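Speaker notes, Thursday session, Horkbridge
Talk: Showing the task well. What we learned from teaching by hand and by remote control
Speaker: Ctibor Malý (questions at the end together with Noreen Moynihan)

Slide 1. Title
Say good morning, say the name, say Flevura. Thank Noreen for the invitation. Speak slowly, the room has echo.
I will talk about people more than about learning methods. If somebody came for the network architecture, Noreen has the slides from February and will gladly send them.

Slide 2. Two ways to show
First way: you take the arm with your hands and you move it through the task. We call it showing by hand. The arm is made soft by the controller, so it follows you.
Second way: you sit aside and move a leader arm, or two of them, and the real arms repeat. This is remote control.
Ask the room: who has done the first one? Who has done the second one? Wait for the hands. Do not hurry here.
Then say: we began with the first way, at the old workshop at Vlček. It is very pleasant for the beginner. You feel the weight and you feel when the tool touches something. But your own hands and sleeves are in the camera pictures, and with two arms one person has not enough hands.

Slide 3. Our task
We chose kitchen tools because everybody knows how to use them. A tool goes in the bowl, it makes a short stirring movement, then it goes to a tall container and stays there. It sounds like nothing. For a new operator it was around 4 minutes for the first try. 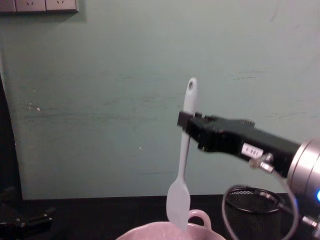 The difficult thing is the depth. When you hold a spoon in your own fingers, you know where its end is without looking. By remote control you lose this knowledge. The operator sees the tool from one side, and the rim of the bowl hides the last part. So people go down too carefully, they stop, they go down a little again, they stop. The robot learns all these stops as if they belonged to the task.
Pause. Tell the story of my own first recording. I was very proud of it. Noreen looked at it and asked whether I had fallen asleep above the bowl.

Slide 4. Numbers
We kept 1139 demonstrations in the Galtine set. Say clearly that these are the kept ones.
Nine operators took part. Each of them made 200 practice tries which we did not keep. Many people think this is a waste. My opinion is that it was the best spent time in the project, and I would do it again.
If somebody asks about success rate: it is in the paper, please do not give the number from memory.

Slide 5. What makes a demonstration bad
Not the mistakes. A mistake with a correction is useful, the robot should see how to come back.
Bad is when the operator hesitates and then jumps. Bad is also when the same person grips the handle high in the morning and low after lunch, with no reason that the robot could see. We asked the operators to choose one grip and to say it aloud before the start. They laughed at it for the first week, then they did it by themselves.
Drink some water.

Slide 6. The second arm
This slide is for people who work with two arms. Go slower, it was asked about a lot last time.

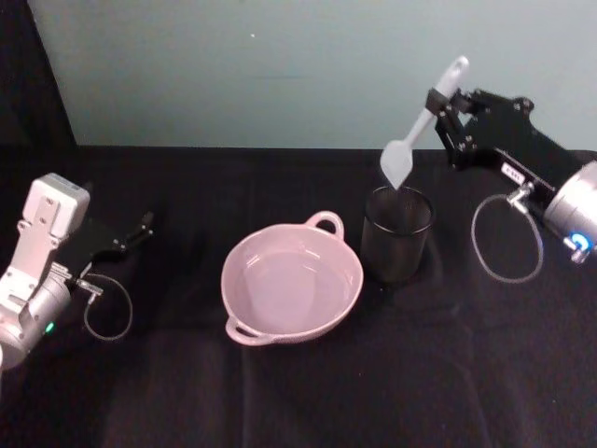

The question is always what the other arm should do when only one is working. At the beginning we gave no instruction. Some operators parked it far away, some kept it near the bowl, some moved it a little the whole time because their left hand was nervous. In the recordings all of this looks like intention.
Now we have a simple rule. The free arm waits in one agreed place with the gripper open, and the operator takes the hand off the leader. Only if the bowl needs holding, it comes in.
I must be fair and say that Noreen wanted the gripper closed. We still do not agree. She may tell you her side in the questions.

Slide 7. Advice for the operator
Read only the short version if time is under ten minutes.
Look at the tip of the tool, and do not look at the gripper.
Move at the speed of somebody who is a little tired.
When you are annoyed, stop. We can see it in the data, really.
Change the operator every half an hour.

Slide 8. Open questions
How much of one person's style should the robot take? We mixed all the operators together, and the result moves like no one of them. I do not know if this is good.
Can showing by hand and remote control be in one training set? We tried it only shortly. The speeds are very different.

Slide 9. Thanks and contact
Thank the operators by name, the list is on the slide. Remind about the demo after the coffee, at the back table.
Give the microphone to Noreen.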